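Quelles règles suivre avant de passer d'une cuisine simulée au vrai évier ?

Posté par Mirabelle_K le 3 février

Bonjour à tous ! Nous montons à Cerham un petit projet de rangement de cuisine par bras robotisé, et je m'amuse comme une folle avec le simulateur. La tâche du moment : vider et dégager la zone de l'évier sans rien heurter. J'aimerais rédiger un protocole d'essai propre avant de toucher au matériel. Est-ce qu'il existe une norme pour ça, ou au moins des habitudes partagées ? Pour l'instant je lance 60 essais par réglage et je note réussite ou échec, mais je sens bien que c'est maigre. Voici le genre de départ que j'utilise :
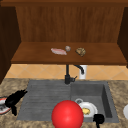

Cuisine simulée : assiette dans la cuve, égouttoir à gauche, trois petits objets sur l'étagère.

Alasdair Tosh

Super sujet ! Pour la partie sécurité, regarde d'abord l'ISO 10218 (robots industriels) et l'ISO 13482 (robots d'assistance à la personne). Aucune des deux ne te dira comment noter un essai en simulation, par contre elles obligent à écrire une appréciation des risques, et c'est un exercice passionnant quand on le fait tôt.

Pour le protocole lui-même, chez nous à Rurkholm :
- les critères de réussite sont écrits avant le premier essai et on n'y touche plus ensuite ;
- chaque essai est enregistré avec sa graine aléatoire, la version du simulateur et la position de départ de chaque objet ;
- un contact avec le robinet compte comme un échec, même si l'assiette arrive à bon port ;
- on garde les essais ratés, tous, avec une cause choisie dans une liste fermée (la nôtre a 9 entrées).

Pense aussi à varier le point de vue. Une politique qui ne connaît que l'évier de face peut se perdre dès qu'on regarde dans l'axe des rainures, avec juste le bord d'un bol blanc qui dépasse de la cuve :

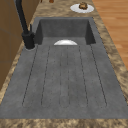
Grasso

D'accord pour les graines et les versions, moins pour la règle du robinet. Un frôlement à vitesse lente et un choc franc, ce n'est pas la même chose ! Je mettrais un seuil de force et deux colonnes séparées, sinon on jette des essais très instructifs. Et attention, les forces de contact du simulateur sont à prendre avec des pincettes tant qu'elles n'ont pas été comparées à un capteur réel. En janvier j'ai refait plus de 5 fois le même tableau à cause de ça.

gelusside

iso 10218 c'est payant je crois, voir si ta bibliothèque l'a. sinon bon courage ça a l'air chouette

Mirabelle_K

Merci, c'est génial ! Je pars sur la liste fermée de causes et les 2 colonnes de Grasso. Je posterai le modèle de fiche ici dès qu'il tient sur une page.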